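Kitchen Table Tips from Our Robot Club's Tidy-Up Challenge

November 5, 2023

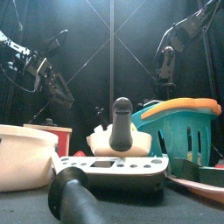
Our club at the Endum workshop has spent the fall getting two arms to put away a play kitchen, and I have never learned so much about tidying in my life! Half of it works with your own hands at your own sink. The first thing we teach new members is to pick one target that stays put and bring everything else to it. The teal basket with the orange rim is a good one, because the color jumps right out against a dark gray table, for the students and for the software. A white bowl lying on its side is a great practice piece too (try picking one up by the rim with two fingers and you'll see what the gripper is up against).

More things that helped us:

Cover the table in something matte. Shiny tops throw glare, and glare ruins a run faster than any bug in the code. A plain dark cloth does the job at home if you sort beads or screws.

Clear big things first. Once the bowls are gone there is room to reach the little stuff, and you stop knocking things over with your elbow. Or your robot's elbow!

Turn handles the same way before you start. We got 2 more items put away per round just from this, and I now do it with my saucepans.

Tie cables back at every joint but leave some slack. Bend the arm as far as it goes, then tie. We use the soft reusable straps from the Trosum kit, and they come off without scissors.

Set a timer for 60 seconds. Our Clandau team runs three rounds, writes down what got dropped, and changes one thing before going again. One thing only, or you'll never know what fixed it. It's a fun game with kids and a messy drawer, too.

Wipe rubber finger pads with a damp cloth and let them dry fully. Dusty pads slip on smooth plastic.

Next month we're trying soft things, starting with dish towels. If you have a folding trick that works one-handed, please send it in!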